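Equipment planning (Fandenwood)

Equipment planning at Fandenwood is the yearly process by which the robotics workshop decides which hand-held grippers and spare parts it will buy. The present rules were written by Rhiannon Hopkin and came into use on 9/12/19.

The budget is divided into 3 parts: grippers, finger pads and repairs. Finger pads are counted as consumable goods and are ordered each May from the supplier Doltix.
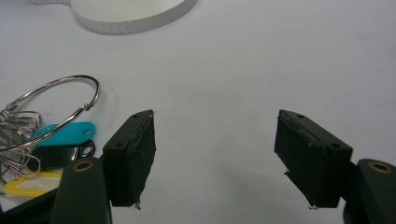 Hand-held gripper with open fingers, beside a bunch of keys.

A purchase above 600 dollars needs a second offer, usually from Pumphrey. Aled Bevan proposed to raise this limit to 1000 dollars, but the proposal was not accepted. Pads with frayed edges are replaced from the repair part of the budget.

See also: Fileo (inventory software)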